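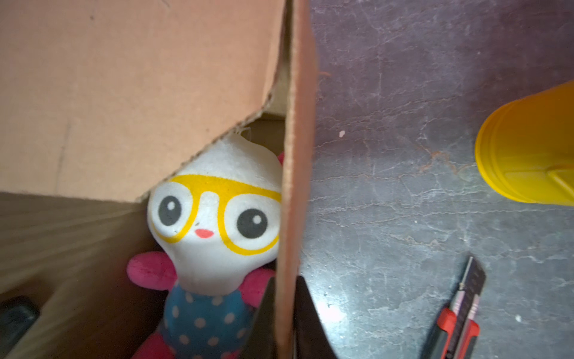

Plush toy in its box, flap torn along the edge

Shipping insurance on small parcels, worth paying for?
Posted by drollmont_dan, Thu 27 December

Sold 370 things online this year, mostly toys and board games. Felent keeps pushing their "full cover" add-on at checkout. Has anyone ever been paid by them for a crushed box? I suspect the answer is no.

kfikre
Once, in July. Took 2 months and they wanted the original packaging back. I'd thrown it out, so they knocked half off.

dan again
So you paid for full cover and got half. Sounds about right.

Vratislav M.
He threw away the evidence, what did he expect? I've had three claims paid with no trouble. Keep the box, keep the receipt, read the terms.

packrat_zf
I read the terms. "Insufficient inner padding" is in there and they get to decide what sufficient means. Try arguing with that.

Vratislav M.
Then pad it properly. A torn flap isn't damage to the goods anyway, and no insurer will pay for one.

kfikre
Buyers don't see it that way. They open a dispute over the flap and you refund them.

packrat_zf
I just put the fee in a jar. Two years in and I'm well ahead, even after replacing a broken lamp.

Vratislav M.
Fine until you ship something expensive.

drollmont_dan
I don't ship anything expensive. Going with the jar. Still want to hear from anyone who got the full amount without sending the box back.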